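Open day at the Holmgren lab, Plirkden

I'd had the open day at Holmgren in the diary since February, so off I went on 19/07/2026 with a flask and sensible shoes. Most people made straight for the big hall (there was cake), but I wanted the two-armed serving cell, and I'm so glad I went there first!

The cell is called Dutton and its whole job is handling cups. What I liked was how much of the talk was about looking after it. The green fingertip pads get wiped between runs and swapped after 757 grips, and the cables get a going-over every morning, because a loop that snags on a joint can spoil a whole day. Ten minutes for the lot, we were told, and 13 if a pad is being stubborn.

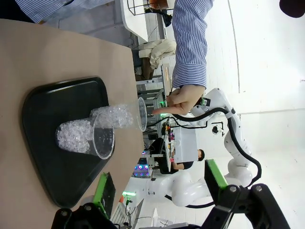
Pointing at the tipped cup on the tray.

Clear cups are a pig of a thing to set up for, apparently. The cameras struggle with see-through plastic, and a grip that's fine on a full cup will crush one with less in it, so the closing force has to be set again whenever the filling changes. I asked far too many questions about that and they were very patient with me. The tray matters too – dark, with a rim, and always put back on the same spot before the arms are checked against it. 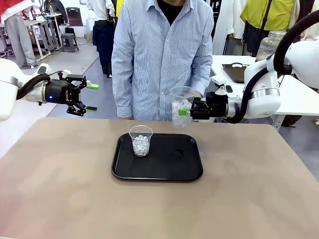 Do both arms have to be set up again when one gripper is changed?
Only the arm with the new gripper is set up from scratch; the other just gets a short check against the tray.

I finally got to the cake at 2 and it was nearly all gone. Parking was free, but the signs from the main road are hopeless, so follow the ones for the Ament garden centre and turn left just before it.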